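Guides > Village halls > Before you open up

6 min read

Hall opening-up checklist, with my comments

I've been doing the walk-round at the Stunska Hall for a few winters now, and the printed sheet we inherited was one page of tick boxes with no room to write anything. So I typed up my own. The bits after each item are my notes from the last visit, January 30, 2021, when the place had been shut for weeks and smelled of old curtains.

Bring a torch, the big key ring and a pen that works in the cold.

OUTSIDE

1. Path and steps clear of leaves and ice. [x]
Slippery by the drain again! I put down half a bag of grit and left the rest in the porch.

2. Handrail firm, both sides. [ ]
The left one wobbles at the bottom bracket. I tightened it, but the wall plug is going and it wants doing properly.

3. Outside light comes on. [x]
Fine. It takes a moment to think about it.

DOORS AND WAYS OUT

4. Main door opens fully and stays open on its hook. [x]

5. Fire exit at the back opens with one push. [ ]
Stiff. I had to use my shoulder, and I'm not small (the damp swells the frame every year). Marked as a fail until it's been planed.

6. Nothing stacked in the corridor. [x]
After I'd moved 40 chairs, yes. Whoever stacked them there in September, please don't. The gap left was 793 mm and I could barely get the trolley down it.

7. Exit signs lit. [x]

FIRE AND ELECTRICS

8. Extinguishers on their brackets, pin in, needle in the green. [x]
All good. The Pastine one in the kitchen has its service tag facing the wall, so you need to turn it round to read the date.

9. Alarm panel shows no faults. [x]
It's the old Tkachenko panel. If it beeps once when you open the flap, that's normal, leave it alone.

10. Plugs and leads: no splits, scorch marks or tape. [ ]
Two extension leads binned. One had been mended with parcel tape, which made me feel quite ill.

11. Meter reading written in the book. [x]
1083. I write it on the back of my hand first, then in the book.

KITCHEN AND WATER

12. Run every tap for a few minutes before anyone drinks from it. [x]
Brown for a bit in the ladies', then clear. Do the outside tap too, everyone forgets it.

13. Hot water not scalding at the basins. [x]

14. Fridge cold, door seal clean. [x]
Seal wiped. I found a lemon I'd rather not discuss.

15. Drinking water put out, with lids on, well away from sockets and leads. [x]
I go for plain bottled water on the tables until the taps have had a good run. Stand the bottles upright and wipe up any drips straight away, please, the floor is lethal when it's wet.
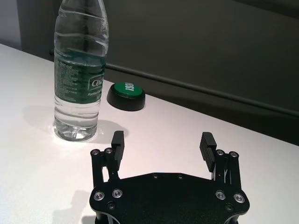
MAIN ROOM

16. Tables locked at the legs. [x]
Give each one a good shove. The catch needs to click.

17. Floor free of splinters and lifted edges. [ ]
One board by the stage has lifted. I've put a chair over it for now and told the bookings list.

18. Capacity notice up and readable. [x]
It says 106, and that means everybody, including whoever is making the tea.

Still to do: handrail, back door, floorboard, new leads. I'll go back once the door's been planed and tick off whatever has been done.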